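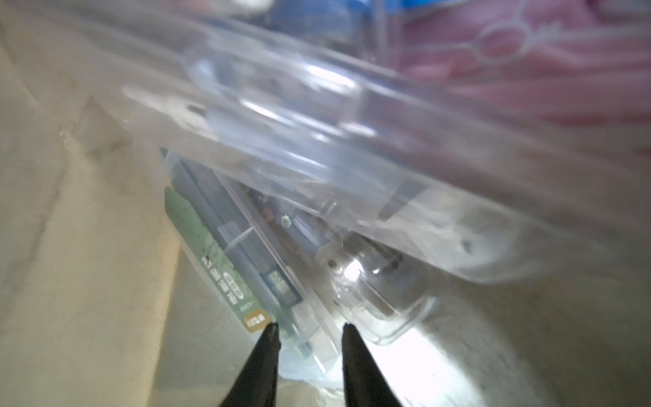

Stationery-like items in clear plastic packaging.

Brasley Clear Packing Sleeves, 504 Count

Item type: self-seal sleeves, clear
Sold by: Vasex Packing Supply
Availability: in stock, ships from the Borkow warehouse

Brasley sleeves are clear, flat bags for packing pens, pencils, rulers, erasers, bookmarks, note cards and other small goods for retail sale. Each sleeve has a fold-over flap with a strip of adhesive along the lip. Peel off the liner, fold the flap down and press. No heat sealer is needed.

The sleeves come in a box of 504. Inside the box they are banded in packs so that you can hand one pack to each packing station and leave the rest closed. Keep the lid on between uses. Dust that gets onto the adhesive strip weakens the seal, and it shows on the film too.

Sizes

Narrow: 2 x 8 inches. Fits one or two pens, a single brush, or a standard pencil with the eraser on.
Long: 3 x 13 inches. Fits a 12-inch ruler, knitting needles, or a row of pencils laid flat.
Card: 4 5/8 x 5 3/4 inches. Fits an A2 card with its envelope.
Wide: 6 x 9 inches. Fits a small notebook or a mixed set.

All sizes are measured on the inside, with the flap open. The flap adds 1 1/4 inches to the length. If the item is thick, measure around it at the widest point, divide by two, and add a quarter of an inch. That is the width of sleeve you want. Customers who order by the flat width of a pen set usually find the sleeve too tight and have to exchange it.

Material

The film is polypropylene, 1.6 mil on the Narrow and Card sizes and 2 mil on the Long and Wide sizes. It is stiffer than the polyethylene used for produce bags and has a glossier surface. It holds a crease, so a folded corner will stay folded. It doesn't stretch much. A sharp compass point or an open pair of scissors will go through it, and for those we suggest a card backing or a tip cover.

The side seams are heat welded. Sleeves with a hang hole have a second layer of film behind the hole to keep it from tearing on the hook.

The film is not rated for direct contact with food.

Flap or lip adhesive

You can choose where the adhesive goes. With adhesive on the flap, the strip folds away with the flap and can catch on the item if it is taken out and put back. With adhesive on the lip, the strip is on the body of the sleeve and stays clear of the contents. Lip adhesive is the better choice for cards and anything with a paper surface. Both can be opened and closed a few times before they stop holding. If you want a permanent seal, order the Maksymiv tamper strip separately. It goes over the closed flap and leaves a mark when lifted.

Labels

Paper and film labels both stick well to the outside. Put the label on before filling if you can, with the sleeve flat on the table. On a filled sleeve the surface is uneven and barcodes may not scan, especially under bright store lights where the film throws glare. Matte labels scan better than gloss ones.

Ordering

The minimum order is one box. Mixed sizes can be combined to reach a price break, but flap and lip versions are counted as separate items. Printed sleeves start at 4,000 pieces per design, in one color, and take 3 weeks from approval of the proof. Artwork should be sent as a vector file. Harpreet Hiebert handles printed orders and will send a proof by email before anything goes to press.

Stock orders placed before 2 p.m. leave the same day. Orders placed after 2 p.m. on Friday leave with the next week's first pickup.

Sample packs contain 4 sleeves, one of each size, all with lip adhesive. There is one sample pack per customer.

Storage

Store flat, away from sunlight and heaters. The adhesive keeps for a year in a closed box. In a cold room the film gets brittle and the liner is harder to peel, so bring the box inside the night before a packing run.

Returns

Unopened boxes can be returned for a refund within 30 days. Opened boxes can be exchanged for another size if the packs inside are still banded. Printed sleeves can't be returned unless the print differs from the approved proof.

Customer review

"We pack pencil sets for school fairs and have been on the Long size since October. Seals are straight and the hang holes line up on the peg. I would like a size between Long and Wide. One box had a crushed corner and the pack on that side was creased, and Vasex sent a new pack." Harvey Després

Related items

Maksymiv tamper strip, roll
Brasley card backing, white, Long and Wide
Peg hooks, single, 6 inch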